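Kitchenware library: bowls are back on the shelf from 13/07/2019

Members have been asking since the spring when the mixing and serving bowls would be available to borrow again. The bowls have now been sorted and relabelled in the catalogue, and loans start on 13/07/2019. You can take them from the hatch at Kernance during normal opening hours, or reserve them by email as before.
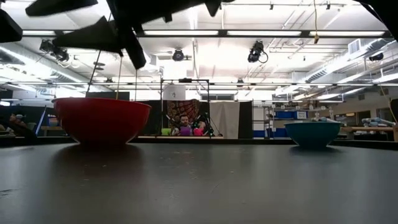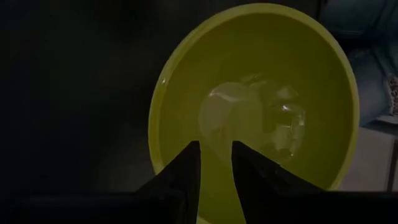
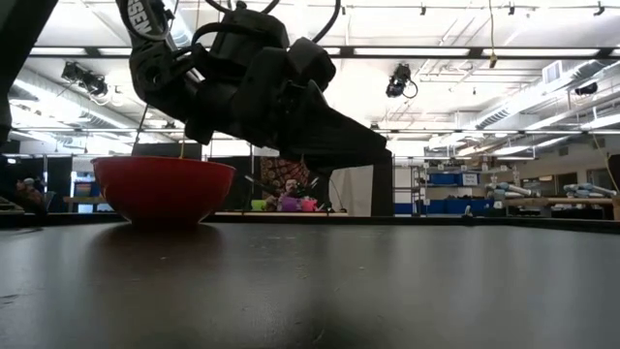

Bowls at Kernance. The red one is in the first and third pictures, with the teal one beside it in the first. The middle picture looks into the yellow-green one.

What you can borrow

The bowls are now listed by colour. The old catalogue had them by size, and this caused a lot of muddle because small, medium and large meant something different to each person who filled in a card. If you want a red bowl, ask for red. If you don't mind which colour you get, write "any" on the card and you'll be given whatever is nearest.

The catalogue now has 106 bowls in it. That includes the white pudding basins, which used to be listed with the baking tins and which many members didn't know we had. The glass trifle bowls are still listed separately under Glass and need a deposit.

You can borrow up to 18 bowls on one card. For larger events, such as weddings or the harvest lunch, please write to Áine Conneely at least three weeks ahead and say how many people you're feeding. She can arrange a bigger loan if nothing else is booked for that date. October is already filling up, so if you have something planned for then please get in touch soon.

Loan periods

Loans are for one week. You can renew once by email unless somebody is waiting. The charge for bringing bowls back late hasn't changed and is still 23p a day for each card, however many bowls are on it.

If you can't get to Kernance, bowls can be left at the Nendano shop on the corner, where there's a crate behind the counter. Put your card number in with them. Last month two lots came back with no number and it took several phone calls to find out whose cards to clear.

Before you bring them back

Please wash and dry the bowls by hand. The coloured ones shouldn't go in a dishwasher on a hot cycle. A few have come back dull on the inside, and once that's happened we can't do much about it. Washing-up liquid and a soft cloth are enough. For turmeric or tomato stains, leave a paste of bicarbonate of soda and water on overnight and then rinse.

Don't use the bowls in the microwave or the oven. This includes melting butter, which we're asked about nearly every week. There are three enamel pans in the catalogue that will do the job and they are hardly ever out.

When you stack bowls for the journey home, put a tea towel between each one. Bowls with a flared shape grip each other when they're pushed together and can be awkward to separate. If you do get two stuck, stand the outer one in warm water for a few minutes and pour a little cold water into the inner one. Please don't lever them apart with a knife.

If one gets broken or scratched

Tell us. Light scratches are expected and there's no charge for them. A bowl with a chip or crack in the rim can't go out again, so hand it in and don't put it back on the shelf. We ask for a contribution towards a replacement, and the amount is on the back of your card.

Spares and gifts

The Clarkier fund has given us £300 towards kitchen equipment this year. Part of it will go on lids, the item members ask for most. The rest is being kept for a second set of scales and some decent ladles. If you have bowls at home that you don't use, we'd be glad of them as long as they are clean and sound. Plain ones are easiest to match up. We can't take anything with a loose handle or a worn non-stick lining.

We still have one box waiting to be entered, marked Bạch, which came in with the noodle bowls and long spoons after the New Year supper. These will be added to the catalogue next. If you helped at the supper and think one of your own dishes went into that box by mistake, please let Áine know before they're numbered.

Cards can be renewed at the hatch. Bring your old one with you, as the number stays the same.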